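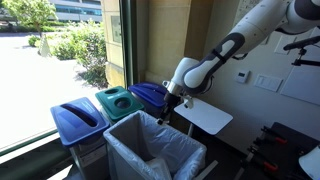 RESEARCH ARTICLE — Equipment planning

Home Issues About Submit Contact
Search this journal Go Advanced

4. Procurement and cost planning

Figure 1. Sorting cell at the Ornberg site, with the arm above the bins and the white tray to their right.

4.1 Scope of the purchase

The planning exercise covered one arm, one gripper, the mounting hardware and the bins. Building work was left out of the equipment budget and charged to the site. Wong and Lavoie drew up the first list in June, working from the layout in Figure 1, and sent it to two suppliers, Ternuvent and Caron. Both were asked to price the arm and gripper separately, so that a later change of gripper would not reopen the whole order.

The bins were treated as fixed. Four stand along the window, and their lids differ: the green lid has two round openings, while the blue lid nearest the front has one long rounded slot. The light grey bin is open at the top and lined with a white plastic bag. An open bin places the lowest demand on gripper accuracy, and it was used as the reference case when comparing quotations. Drops through a slot or a round opening need tighter positioning and were priced as an option.

4.2 Small items

Small items were underestimated in the first draft. Clamps, brackets, camera mounts and side surfaces had been entered on a single line of 400 euros. The revised plan lists them one by one, and the total rose by 194 euros. Bin liners were moved to the running costs, with 50 allowed per month of operation.

Lead time mattered more than unit price for these parts. A missing bracket can hold up a cell for as long as a missing arm — and it is seldom tracked with the same care. The Prorna planning sheet was altered to give every part its own delivery date.

4.3 Siting and reserve

The site by the window was kept because it needed no new floor space. It has a cost of its own. Sunlight reaches the wall beside the bins, and any camera added to the cell would have to cope with changes in light through the day. Blinds were quoted but not ordered. The sum was held in reserve, together with the slot and round-opening option, until the open-bin trials were complete.

Of the full budget, 67 per cent was committed at the first order. The rest was split between spares, servicing and the reserve. Quotations were checked again on 17 Dec 2024 and the arm price was unchanged — the gripper price had risen slightly, within the margin set in Section 3.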